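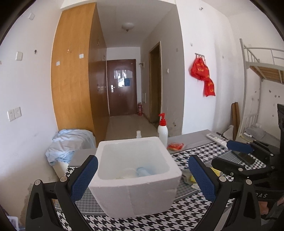

Handout 5: Cellular and Fibrous Solids
Revised December 19, 2021. Replaces the version in the bound packet. Equation numbers have changed from (4) onward.

Prerequisites: one-dimensional conduction, surface tension, linear elasticity. Section 4 will not be covered in lecture but is examinable.

## 1. Terms

A cellular solid is an assembly of cells with solid edges or faces. If the faces are solid and each cell is sealed from its neighbors, the material is closed-cell. If only the edges are solid, it is open-cell. Molded expanded polystyrene (EPS) is treated as closed-cell at the level of the bead interior, but the gaps between beads form a second, connected pore network. Published values for water uptake in EPS vary widely for this reason, and the degree of bead fusion should be stated whenever a value is quoted.

A fibrous solid is an assembly of fibers held by friction, twist, bonding or entanglement. Paper, felt, fleece and nonwoven wipes all belong here. The pore space is connected by default.

Relative density is

 R = rho* / rho_s (1)

where rho* is the density of the bulk material and rho_s the density of the solid it is made from. Porosity is 1 − R. For EPS with rho* = 20 kg/m³ and rho_s = 1,050 kg/m³, R = 0.019. Students regularly invert this ratio. A relative density above 1 is an arithmetic error.

## 2. Heat transfer through closed-cell foam

The effective conductivity is written as a sum of four terms:

 k* = k_solid + k_gas + k_rad + k_conv (2)

For cells smaller than a few millimeters the convection term is dropped. The gas term dominates in low-density foam. The solid term rises with R, and the radiation term falls with R, so k* passes through a minimum. For EPS the minimum usually falls between 30 and 50 kg/m³. Packaging grades are normally lighter than this, and the extra conductivity is accepted in exchange for lower material cost.

Use 39 mW/(m·K) for all problems in this handout unless another value is given.

### 2.1 Lumped model of an insulated box

Assume the contents are at uniform temperature T, the surroundings are at constant T_a, and the heat stored in the wall is negligible. Then

 m c dT/dt = (T_a − T) / R_th (3)

 R_th = L/(kA) + 1/(hA) (4)

The solution is exponential with time constant tau = m c R_th.

The internal film resistance has been left out of (4). For liquid contents in contact with the wall the error is small. For loosely packed contents with an air gap it is not small, and the model then underestimates the holding time.

### 2.2 Worked example: Clisura shipper

The Clisura shipper is a lidded EPS box carrying 2,000 g of dilute brine with c = 3,953 J/(kg·K). Mean wall area is A = 0.24 m², wall thickness is L = 30 mm, and the external film coefficient is h = 8 W/(m²·K). The brine enters at 2 °C. The surroundings are at 25 °C. Find the time to reach 8 °C.

Wall resistance:

 L/(kA) = 0.030 / (0.039 × 0.24) = 3.21 K/W

Film resistance:

 1/(hA) = 1 / (8 × 0.24) = 0.52 K/W

Total: 3.73 K/W. The heat capacity of the load is 2.000 × 3,953 = 7,906 J/K, giving tau = 29,500 s, or 8.2 h.

 t = tau ln[(25 − 2)/(25 − 8)] = 29,500 × 0.302 = 8,900 s

The holding time is 2.5 h. The film contributes 14% of the total resistance, so doubling the wall thickness does not double the holding time, even if the change in mean area is ignored.

Leaving the lid off invalidates (4). The open face then exchanges heat by natural convection and radiation, and one-dimensional conduction no longer describes the main path. Do not correct for this by adjusting L.

## 3. Mechanical response in compression

The stress–strain curve has three regions:

- linear elastic, at low strain, controlled by bending of cell edges and stretching of cell faces
- plateau, at nearly constant stress, controlled by buckling or yielding
- densification, where opposing cell walls meet and stress rises steeply

For open-cell foam the modulus scales as

 E*/E_s ≈ C R² (5)

with C close to 1. Closed-cell foam adds a face-stretching term that is linear in R and a gas compression term. At the relative density of EPS packaging the gas term is not negligible, and (5) should not be used alone.

Cushion design works within the plateau. Energy absorbed per unit volume is the area under the curve up to the onset of densification. Past that point additional energy is absorbed only at the price of a large rise in transmitted force.

Recovery after the first loading is incomplete. Cushion curves are therefore reported for the first drop and for later drops separately. The Zupan data set used in the January problem session gives both. Read the column headings.

## 4. Liquid transport in fibrous sheets

Two quantities are often confused: capacity (how much liquid the sheet holds at saturation) and rate (how fast the liquid front moves). A thick pile fabric and a thin tissue can have similar rates and very different capacities.

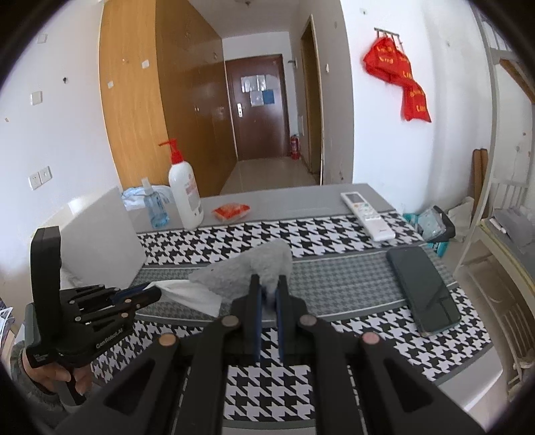
*Figure 2. Fuzzy light-gray cloth and white tissue-like cloth.*

### 4.1 Rate

The sheet is modeled as a bundle of parallel capillaries of effective radius r. With gravity neglected, the front position is

 l² = (gamma r cos(theta) / 2 eta) t (6)

where gamma is surface tension, theta the contact angle and eta the viscosity. Take gamma = 0.072 N/m, r = 10 µm, theta = 60° and eta = 0.001 Pa·s. The coefficient is 1.8 × 10⁻⁴ m²/s, and after 60 s the front has moved 0.104 m.

The maximum rise against gravity is

 l_max = 2 gamma cos(theta) / (rho g r) (7)

With the same values l_max = 0.73 m. The front at 60 s is well below this, and neglecting gravity was acceptable.

Note that r appears in the numerator of (6) and the denominator of (7). Large pores fill faster and reach a lower final height. The effective radius is a fitted parameter. It does not correspond to any single distance measurable under a microscope, and values fitted from (6) and (7) on the same specimen commonly disagree.

### 4.2 Capacity

If all pores fill and the sheet does not swell, liquid mass per unit area is

 w = rho_l (1 − R) H (8)

where H is thickness. Thickness must be measured under a stated pressure. Brushed and looped surfaces compress under very light loads, and H may fall by half between two gauges that differ only in foot pressure. Cellulosic sheets also lose wet stiffness, so the pore volume may collapse after wetting and (8) gives an upper bound.

### 4.3 Test methods

The Grallard strip test suspends a vertical strip with its lower end in a reservoir and records front height against time. Plot l² against t. A straight line through the origin supports (6). Curvature toward the time axis indicates that gravity, evaporation or swelling matters.

The Akis basket test drops a weighed specimen onto the liquid surface and records sinking time and retained mass after draining. It gives capacity and only an indirect indication of rate. Drain time must be reported.

## 5. Problems

1. Repeat the example in 2.2 with L = 60 mm and A = 0.28 m². Report the ratio of the two holding times.
2. Show that k* in (2) has a minimum if the solid term is proportional to R and the radiation term is proportional to 1/R. Find R at the minimum.
3. A strip has l = 40 mm at t = 10 s. Using (6), predict l at t = 40 s, then state two reasons the measured value might be lower.
4. Derive (7) from a force balance on a single vertical capillary.
5. A sheet with R = 0.08 has H = 1.6 mm at one gauge pressure and 0.9 mm at another. Find R at the second pressure, then w at both, for water. The solid mass per unit area is unchanged.

Show units at each step. Answers to three significant figures.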